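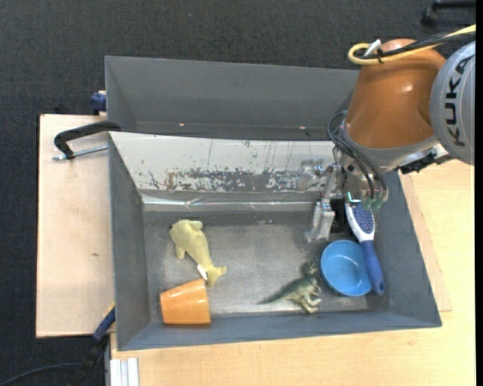
Figure 4. The arm over the front bin with a set of five household objects. The second bin stands directly behind it.

4. Physical setup

4.1 Table and bins

The cell was put together in a shared workshop in Gustlow, where we rent floor space by the month. The main limit on the design was that everything had to come apart in one evening, as other members need the floor for larger jobs. For this reason we did not bolt the bins down. They sit on a light wooden work surface and are held in place with hand clamps on the left side (Figure 4). A first version used double-sided tape, and the bins crept toward the rear over a long run.

Both bins are gray and were bought used. The front one shows a good deal of wear on the floor and on the rear panel, where the scratches and chipped patches are easy to see. We considered painting it and decided against it. Fresh matte paint would have made segmentation easier, but the bins we want the method to work with in the end are not freshly painted either. Shiny spots, such as the strip of clear tape or film below the rear panel, gave false depth readings during early tests. We mask them by hand in the calibration file.

4.2 Arm and tool

The arm is a secondhand KUKA. The tool is a gripper with a silver metal finger and a black finger part, and the thin black hoses to it are led around the outside of the wrist. Routing these lines took longer than any other part of the build. If the loop is too short, the lines pull tight when the wrist turns fully to one side — if it is too long, they sag into the bin and get counted as an object. The present length was found by trial. Mounting drawings for the tool were made by Taha Kabbaj, who also wrote the first version of the motion script.

4.3 Objects

The object pool has 81 items, all of them things found in an ordinary house. The set in Figure 4 consists of a yellow plush sea animal, an orange cup, a green toy dinosaur, a light blue bowl and a hairbrush. It is a fair sample of the difficulties. The brush handle lies across the rim of the bowl, so that a grasp on either one is likely to disturb the other. The cup is on its side in a corner, where the walls leave little room for a finger.

We made no effort to separate touching objects before a run. Objects that ended up outside the bin were put back by hand and the attempt was marked as void.

4.4 Procedure

Each session consisted of 80 grasp attempts. The arm moved objects from the front bin to the rear bin until the front bin was empty or until 4 attempts in a row had failed. The roles of the bins were then switched. We ran 8 sessions in all, the last of them on March 25, 2025. Clamps were checked by hand between sessions and the camera calibration was repeated whenever a bin had been moved. Results by object type are given in Section 5.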